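Search this wiki
Enter keyword
Go
Print this page | E-mail this article

Sidewalk delivery automation (workplace)

Sidewalk delivery automation is the handing over of short courier runs from people on foot or on bikes to small wheeled robots that use the footpath. I've been asked to keep this entry fairly general, but I work dispatch at Zirnel, a parcel outfit that went through the whole changeover, so most of what I know comes from there and I'll say so when it does. (Other editors, please add your own depots! Mine is only one.)

Background

Zirnel started out as a bike courier company with a single depot. Most of the work was what we call short-hop: lunch orders, legal envelopes, pharmacy bags, anything going a few blocks. The first robots, made by a company called Drelik, came in one December, which anyone who has lived through a Canadian winter will tell you is a brave month to start something with small wheels. There were four of them. They spent a fair bit of that month being carried over snowbanks by the same couriers who'd been told the robots would be saving them the walk!

How the work is divided

A run comes in on the dispatch screen and gets sorted by distance, weight and how many road crossings are on the route. Flat, close and light goes to a robot. Anything with stairs, a buzzer code or a signature goes to a person. In our first full month with the robots they took 273 runs, which sounded like a lot to the office and not very many to the couriers, who pointed out that those were all the easy ones.

That last bit matters more than it looks. Easy runs are where a courier catches their breath. Take them out of the day and what's left is stairs, heavy boxes and grumpy loading docks, one after another. Our couriers were paid per drop back then, so it hit their wallets as well. Zirnel moved to hourly pay after a couple of months of arguing about it, and I'd say that did more for the mood in the depot than any of the software updates.

New jobs, or old jobs with new names

The usual claim is that automation creates new roles, and I'm a bit torn on it. We got two remote minders, who sit at desks and take over when a robot isn't sure what to do. Both used to ride. One loves it (warm feet, regular lunch) and the other says their back has never been worse. The minders' labour is mostly waiting, then a short burst of hard concentration at a crossing, then more waiting. It's tiring in a way that's tricky to explain to someone who has only seen the chair.

There's also the rescue shift, when somebody drives out in the van to pick up a stuck robot. It isn't in anybody's job description and it should be.

Training in simulation

New minders, and new versions of the driving software, practise on a computer model of a downtown before going anywhere near a real curb. Ours is called Khosravi and it's kept going by a small firm named Dindisis. You get the streets from way down low, close to the paving, and that takes some getting used to if you've spent years looking over handlebars.
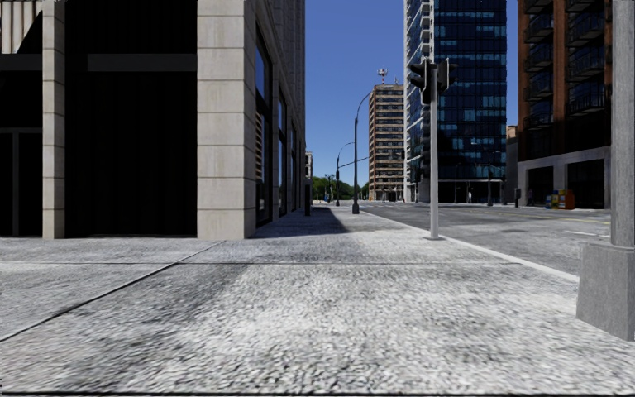

My first session lasted roughly 2 hours and I came out of it a little seasick, to be frank. The height is the main thing. Curbs you'd never think twice about become a real question, and you start planning a crossing well before you get to it. Couriers pick this up faster than people hired off the street, because they already know how a downtown block behaves at noon, where the doors swing and who steps out without looking. I've argued for years that this should count toward their pay grade. It still doesn't.

What the simulator is weaker on is other people. Real pedestrians stop and chat to the robots, or kids try to race them, and the minder has to sit there being patient through a speaker. You learn that part on the job.

Open questions

Pay for minders compared with couriers hasn't settled at any depot I know of. Neither has the matter of who gets blamed when a robot blocks a doorway. At ours the minder on shift fills out the report, even if the software was driving the whole time, and there's a grievance in about it now.

See also: bike couriers; dispatch; remote operation

Contact the editors | Copyright the contributors | Back to top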